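Notebook – M. Crenshaw, Odport bench
January, entry 17

Gokisar dual-arm kit, trial unit, day 2. Rail bolted down, both arms homed without trouble. Setup took most of the morning because the Flarkell manual has the wrist cable routing for the older rail. Firmware is build 684.

Task for today is mugs to tray. Arm speed left at the vendor default.
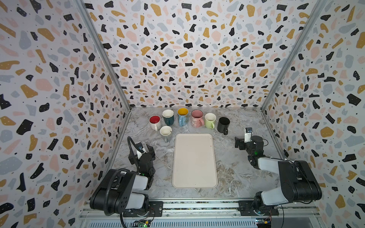 Dimaculangan quoted us 12 weeks for a second kit, spares not included. Asked again about spare finger pads and got no price. Want that in writing before we sign anything.

We use cookies to improve your experience. Accept / Manage settings

Notes so far:

1. Handle direction matters more than color. Need a fixed rule for how mugs are set out, or runs can't be compared.
2. Left arm takes the far side, right arm works over the tray. Keep an eye on the left cable loop when it reaches to the back.

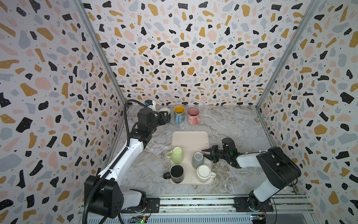 3. Tray slides too easily on the tabletop. Try rubber feet – ask the shop for a set.
4. Still to do: repeat at half speed, then send the log to Gokisar support with the cable question.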